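**Week 6 handout: Reading a damages report**

Bring this and the Quintero case file to section. The file is 298 pages and you don't need all of it. Read the engagement letter, the expert's summary, and Schedule 4.

**The facts, as pleaded**

Quintero sold restaurant fixtures through a distributor, Sallow. Sallow ended the contract early. Quintero's accounting expert puts lost profits at $600,000 over 12 months. Sallow's expert says zero. I would be slow to believe either one.

**Where the number comes from**

The expert takes Quintero's best quarter, multiplies by four, and calls it a "run rate." Ask why that quarter. The report says it was "representative," which is a conclusion. Look at the monthly sales in Schedule 4 and decide for yourself.

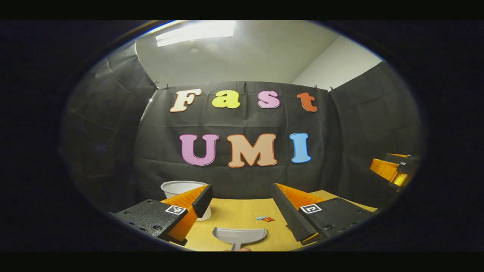 *Black backdrop clipped along its top edge, with dark curtains on both sides.*

**Costs that go missing**

Lost profits are lost revenue minus the costs the company avoided by not making the sales. Experts hired by plaintiffs tend to find very few avoided costs. In this report freight is deducted and sales commissions aren't. Rent is called fixed, fair enough, but so is warehouse labor, and I'd want payroll records before I accepted that.

Watch the word "incremental." It appears all through the report and is never defined.

**The comparison company**

Both sides use Netus as a benchmark. Quintero's expert likes its growth. Sallow's expert likes its margins, which are thin. Netus sells mostly to hospitals. Neither report explains why a hospital supplier tells us much about restaurant fixtures.

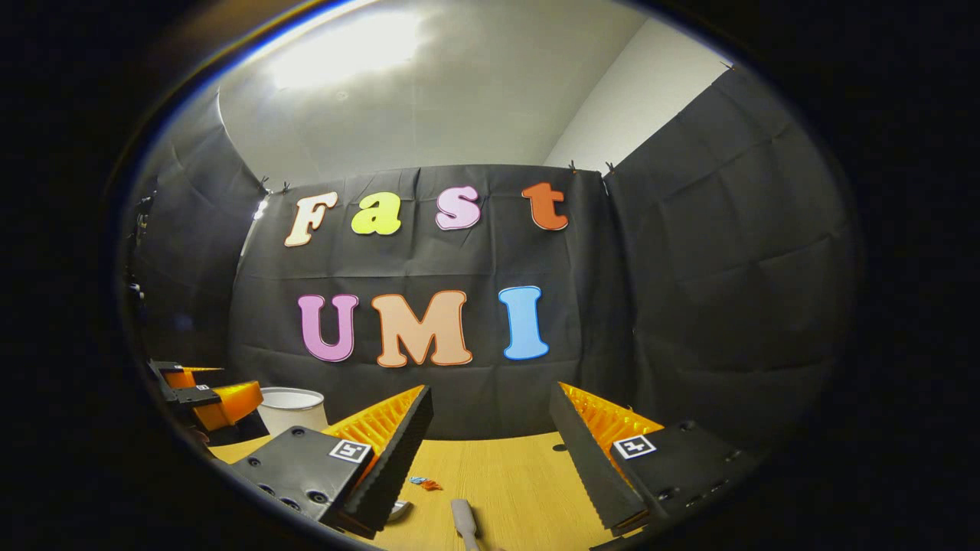 The same goes for software. The tables were run in Cleltum, and the report mentions this as if it settled something. A program will project a bad assumption as neatly as a good one. Check the inputs first.

**For section**

Write up to 500 words on one of these:

- Rework the claim using all of Schedule 4. Show your steps.
- List the documents you would request on warehouse labor, and say what each could prove.
- Defend the zero. It's harder than it looks, and "the plaintiff failed to mitigate" won't get you there without figures.

Round to whole dollars. Cite schedule and line.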